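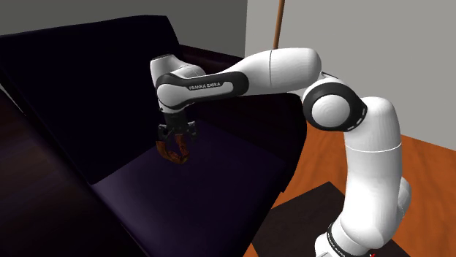

## Opening (don't rush it, people will still be joining)

Hi everybody, thanks for coming, and thanks to the Ornby Evening Talks list for putting up with my emails. Check that they can hear me. Check again after I share the screen, because last time it muted me and I talked about curtains to myself for quite a while.

Title is "Going Dark: Living With Deep Colors in an Ordinary Room." I'm not a designer. I'm a person who bought a very dark sofa, panicked, and then spent the better part of four years learning how to live with it. Everything tonight comes out of that, plus a lot of paint samples.

Ask them to type into the chat: what's the darkest thing in your living room? Read a few out. (If it's all TVs, say yes, the TV counts, we'll get to it.)

## How I got into this

Tell the Hrnčiar story. It's the secondhand furniture place out past the bus garage, the one with the bell on the door that sticks. I went in for a lamp! The sofa was under a window and in daylight it looked like a nice soft plum. It was 300 dollars, which was more than I had planned to spend on a lamp.

Got it home, late afternoon, north-facing room. It was black. I mean it soaked up everything. My pale walls looked like a dentist's waiting room next to it, and the floor, which I'd always thought of as a calm sort of brown, went bright orange overnight.

Pause here. This is the main idea of the first half, so say it slowly: **a dark piece changes the colors of everything near it.** The wall hadn't moved. The floor was the same floor. My eyes had a new darkest thing to measure from, and they re-graded the whole room.

Also tell them I measured the sofa and forgot to measure the stairwell. It's 191 centimeters long (the tag was metric, no idea why) and it went up on its end with a neighbor swearing under it. Short version only, I always let this one run.

## Dark purple is its own animal

- Navy is easy. People read it as navy in nearly any light.
- Dark green is pretty forgiving too, especially with plants around.
- Purple is the one that shape-shifts. Under a warm bulb it goes toward brown or wine. Under a cool bulb it goes inky. On a gray day mine has a kind of dusty bloom on the seat, and the back stays close to black.

The back and the seat are worth talking about. Same fabric, same dye, and they never match. The seat faces the ceiling, so it catches light. The back stands up and faces the room, so it gets whatever's left. If you're picking a dark fabric from a little square, hold the square flat, then hold it upright, and look at both. I wish somebody had made me do that in the shop.

Ask: has anyone had a "that is not the color I bought" moment? Leave room for this. Somebody always has a bathroom story. 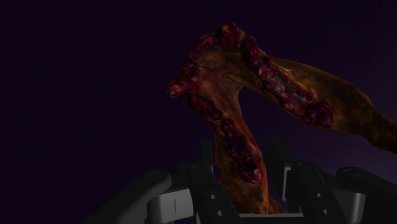 And while they're telling those, I can bring up the bulb thing, because half of those stories are really about bulbs. I swapped one warm lamp for a cooler one in April just to see, and I lasted two evenings. The reds in the rug went flat and the purple went cold. Switched right back.

What I tell friends now is to pick the bulbs first and the paint second. Folks do it in the other order because paint feels like the big decision and bulbs feel like groceries. But you'll be looking at that paint under those bulbs every single night, so you might as well introduce them to each other before you commit!

If someone asks which bulb: warm, dimmable, and the same kind in every lamp in the room. Mixed bulbs and dark colors are a mess. I won't name brands, I just buy whatever the hardware store has in the warm box.

## Walls: what I tried

Go through these quickly, they've got the list in the handout.

**White.** Brightest white I could find. Awful. The sofa looked like a hole in the room. Lots of people love this look and I get it in a big space with big windows, but my place has neither.

**Limmont "Gullow," a light gray.** This is the one that stayed. There's a tiny bit of warmth in it, which you can't see on the card at all. On the wall it just makes everything calm down. Limmont is the little paint counter on Ornby's main street, and they mix it while you wait.

**Matching purple.** I did one wall. It was like sitting inside a grape. I liked it for a week, at night, with candles. Then came morning.

**Mustard.** Skip unless someone asks. (Fine, it was a Saturday-morning-cartoon mistake and I painted over it before anyone came to visit.)

Say out loud that a sample pot is cheap and a weekend isn't. Paint a piece of cardboard, a big one, and move it around the room for a few days. Stand it behind the sofa. Stand it next to the window. Put it on the floor where the wall meets the boards, because that corner is where gray walls go pink or green on you.

## Floors

Okay, the orange floor. A lot of us have one. Warm wood with a gray wall and a dark sofa is a strong mix, and for a long time I fought it. I priced out sanding. I priced out carpet. I stood in the tile aisle looking miserable.

Then I pulled the sofa 18 inches off the wall and put a dark mat in front of it, and that was it. The gap lets some floor show behind, so the sofa doesn't look like it's stuck on, and the mat gives the dark color a friend. One dark thing in a room looks like a mistake. Put a second one across from it, even a little one, and people figure you meant it.

(Good place for water.)

Rust, ochre, olive, brown, deep red: all of these are happy next to dark purple. Think of leaves in late fall. I keep a bowl of dried seed pods and bark on the side table for exactly that reason, and those muddy little colors do more for the room than any cushion I've bought. Cushions, by the way, I have strong feelings about. Pale ones get dirty. Shiny ones slide. Two rust-colored ones in rough cotton and I'm done.

## Practical stuff people always want

- Lint. Yes. All of it. Keep a roller in the drawer nearest the sofa, or you'll never use it.
- Fading. Dark fabric fades in stripes where the sun comes in. Rotate the cushions when you change the clocks.
- Pets. My advice is to get a blanket close to the color of the pet.
- Losing things. Dark glasses case on a dark seat, you will sit on it. Same for the remote. I put a strip of yellow tape on mine.
- Small kids and dark furniture get along great. I've had blackberry jam on that thing and couldn't find it the next day, which may not be a good sign.

Take questions here before the handout goes up. If nobody jumps in, ask the chat who rents, and talk about lamps and rugs, since those move with you.

## Handout text (paste into the chat at the end)
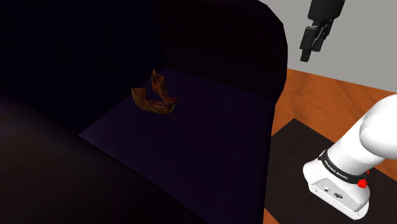 *Text by your speaker | Ornby Evening Talks | May 2020*

Going dark doesn't have to mean painting everything. Start with one deep-colored piece and live with it through a couple of weeks of weather before you touch the walls. Look at it in the morning, look at it at supper, look at it with only one lamp on. Write down what the floor does. I mean it, write it down, you'll forget.

Settle your bulbs. Same warm type in every lamp, on dimmers if you can.

Try your wall color on a big board and walk it around. Light gray with a bit of warmth is a safe first try with purple, navy, or charcoal. Very bright white is harder than it looks in magazines.

Give the dark piece some air behind it, and put one other dark thing within view. A mat is plenty.

Bring in small natural colors: bark, dried pods, an old clay pot, rusty reds and browns. Keep them low and near the sofa so the eye has somewhere to land.

Hrnčiar's is closed to walk-ins for now but they'll answer the phone and describe a couch to you in great detail. Limmont is doing sample pots for pickup at the side door, so have your color name ready when you call.

Send me pictures of your rooms, before and after, and the grape walls too. I'll put together a page of them for whoever wants it, and next time I'll do the one on hallways.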